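Speaker notes, Els Smits
Simulated rollouts as a stand-in for hardware evaluation of tabletop policies
Talk slot: 30 minutes including questions. Stop at slide 17 if the clock is past 24.

Slide 1. Title
Name, group, one line on funding. Thank Schouten for the hardware hours. Do not read the title out.

Slide 2. The question
We train manipulation policies on real demonstrations. We then need to know which checkpoint is better. On hardware that takes a person resetting a table all day. The question for this talk is narrow: if checkpoint A beats checkpoint B in simulation, how often does A also beat B on the real arm?
Say clearly that we are after the ordering. Matching the absolute success rate is a separate problem and comes up on slide 13.

Slide 3. Why the existing practice is weak
Most comparisons in our own group used 20 trials per checkpoint or fewer. With that many trials, a difference of ten points in success rate cannot be told apart from noise. Show the interval plot. Let people look at it for a few seconds.
Mention that two of our earlier internal conclusions did not hold up when we repeated them with more trials. Do not go into which ones unless asked.

Slide 4. Setup, overview
Real side: one arm, two-finger gripper, fixed base, table, one third-person camera.
Sim side: Stanuris, our evaluation harness, which wraps the physics engine and the renderer. The policy gets the same observation format and returns the same action format in both. The policy code does not know which side it is talking to.
Policies tested: the Prirkum family, five checkpoints from one training run plus three ablations.

Slide 5. Scenes
Each scene is a room shell, a table, a target object, a container and zero or more distractors. Objects are placed by a sampler with a minimum spacing and a reach limit. Placement is seeded, so every checkpoint sees the same starting layouts. This matters for the statistics later, since we can use paired tests.
Total after filtering out layouts where the target was out of reach: 1036.

Slide 6. Task family
Keep to the pick-and-place family. The instruction names one object and one container. Success means the named object is inside the container volume, the gripper is open, and both conditions hold for 30 consecutive simulation steps. The last condition was added in December after we found the checker was passing objects still held over the container.
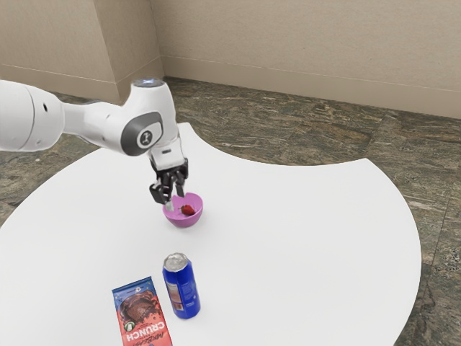 The checker reads object poses from the simulator state. It never looks at pixels. On the real side a human labels the outcome from video using the same written rule, and a second person labels a subset blind. Agreement between the two was high, and the disagreements were nearly all objects resting on the rim.
Rim cases count as failure on both sides. Someone will ask about this.

Slide 7. Distractors
Distractors are packaged goods: cans, snack packages, small boxes. They differ in height and in how much printed graphics they carry. Orientation about the vertical axis is free, so printed text may face any way.
Flat packages are a fair test of visual confusion and a poor test of collision. Tall cans are the reverse. We report the two groups separately because pooling them hid an effect in the first version of the analysis.

Slide 8. Visual gap
Three settings for the renderer: plain, textured, and matched. Plain has flat colors on everything. Textured adds surface materials to the floor and walls. Matched also tunes the lighting and the camera parameters to the real room.
Point to make: most of the gain in rank agreement comes from camera alignment. Floor and wall materials did very little for us. We spent weeks on those, so say it plainly and move on.

Slide 9. Control gap
The real arm has delay and some joint friction that the default model leaves out. We fit the controller gains by replaying recorded action sequences open loop and minimizing end-effector error. Without this step the simulated gripper arrives early and closes early, and the policies that were trained with longer action chunks are punished unfairly.
If the audience is mostly vision people, cut this to one sentence.

Slide 10. Protocol
Sim: 2000 episodes per checkpoint, drawn from the layout set with repeated seeds for policy sampling.
Real: 400 episodes in total, split evenly across the eight checkpoints, order shuffled so that drift in the hardware does not line up with any one checkpoint.
Episodes end on success, on timeout, or when the target leaves the table.

Slide 11. Main result
Rank agreement between sim and real is strong in the matched setting and weak in the plain setting. Walk through the scatter plot from left to right. One point per checkpoint, bars on both axes.
The real-side bars are wide. Say so before a reviewer in the room says it.
Two of the ablations swap places. Their real intervals overlap almost fully, so we do not claim an error there, and we do not claim agreement either.

Slide 12. Failure types
Same outcome, different cause. In simulation the most common failure is a closed grasp that slips on small rounded targets. On hardware it is a late approach that nudges the container. So a checkpoint can be ranked correctly while failing for other reasons.
This is the slide I would keep if I had to drop all the others except 11. Anyone using simulated success as a training signal should care about it.
Video clips are embedded. If they do not play, describe the slip case and go on.

Slide 13. Absolute success
Simulated success is lower than real success for every checkpoint. The offset is not constant, so it cannot be corrected with a single factor. We tried a linear fit and it did not carry over to new objects.

Slide 14. Cost
One checkpoint in simulation runs overnight on a single machine. The same comparison on hardware ties up the arm and an operator. No table of exact costs. The numbers depend too much on local conditions.

Slide 15. Limits
One arm type. One task family. Rigid objects only, apart from the food targets, which we also model as rigid. Contact parameters set by hand for each object class. No test of moving cameras.
The checkpoints share most of their training data. Ranking models from unrelated training runs may be harder or easier, and we have no evidence either way.

Slide 16. Next
Skandholm set: a second object collection with thin and deformable items. Wrist camera rendering is in progress. Release of the harness and the layout files is planned. Do not promise a date.

Slide 17. Close
Repeat the narrow claim: ordering within one policy family, matched cameras, fitted control. Leave the scatter plot up during questions.

Backup notes for questions
Why not label the sim episodes by eye as well? We did for a small sample. The checker and the labels matched except for rim cases.
Does the policy see any simulated data in training? No.
Why paired tests? Layout difficulty varies far more than checkpoint quality. Pairing removes most of that variance.
How was the success hold time chosen? By looking at how long a dropped object takes to settle in the container. Longer values did not change the ranking.

Slides last changed 19th December. Check that the plot on slide 11 is the version with the corrected axis labels.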